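Zustbridge Playhouse to Open Spring Season with a Salute to the Great Character Actors of Stage and Screen

ZUSTBRIDGE, 13th November – The Zustbridge Playhouse is delighted to announce that its spring season will open in February with Second Billing, a six-week celebration of the supporting players who have kept audiences laughing, crying and leaning forward in their seats for the better part of a century.

You know the faces, even if the names take a moment to come back to you. The nosy neighbor, the patient nurse, the grumpy judge, the aunt who gets one wonderful scene and walks off with the whole picture. Second Billing is for them, and for everybody who has ever sat through the closing credits to find out who that was.

The season brings together 37 films and television episodes, shown in our main house on the big screen, along with 6 evenings of live readings performed by the Playhouse's own resident company. Many of the television episodes come from the Menon Collection, a private library of comedy and drama recordings that has been kept with great care over the years and has very seldom been shown to the public. We are so grateful to the Menon family for opening their shelves to us – and for their patience while we went through every last one of them!

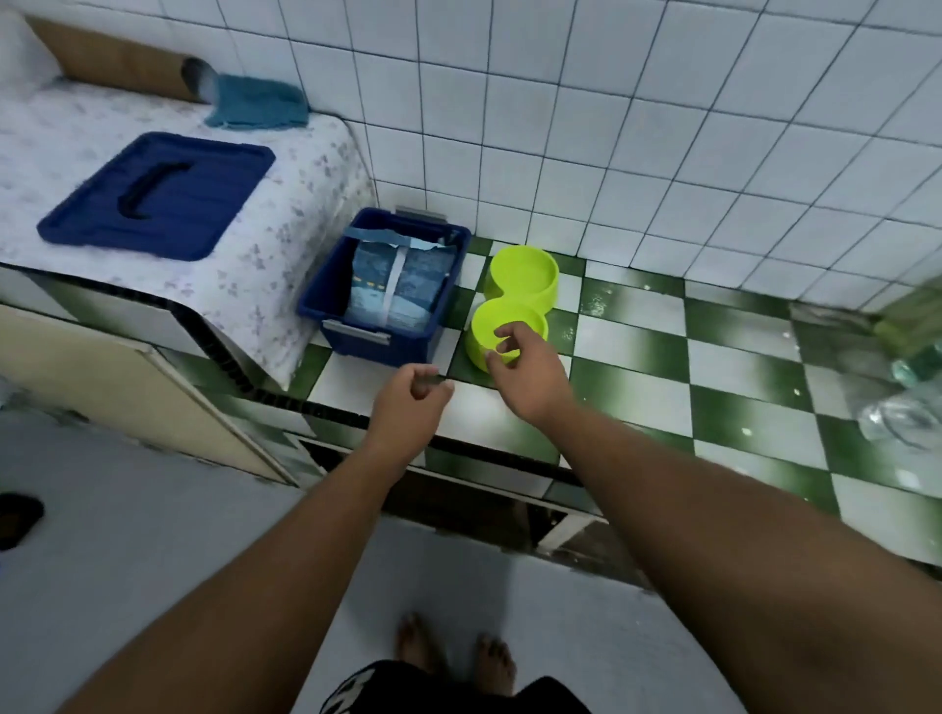
Zustbridge Playhouse – Audience and Community Department

The live readings will draw on stage comedies in which the smaller parts are the best parts, and the company has had a grand time fighting over who gets to play the maids and the traveling salesmen. After each reading the cast will stay on stage to talk with the audience, and coffee and cake will be served in the lobby for anyone who would like to linger a little.

Our friends at Zomano, the film restoration studio in Flistotport, have prepared new prints of several of the older titles, and a small display of their work will be on view upstairs all season long. It is free to visit, with or without a ticket to a show.

The main house seats 482, and last spring's opening night sold out well ahead of time, so we do encourage early booking. Season passes go on sale to members first and to the general public one week later. Members now number 542, a record for the Playhouse, and we would dearly love to welcome a few more of you before the curtain goes up.

Tickets and passes may be bought at the Playhouse box office or by telephone during regular box office hours. Group rates are available for schools, clubs and retirement communities. Press seats for opening night may be requested through the Audience and Community Department.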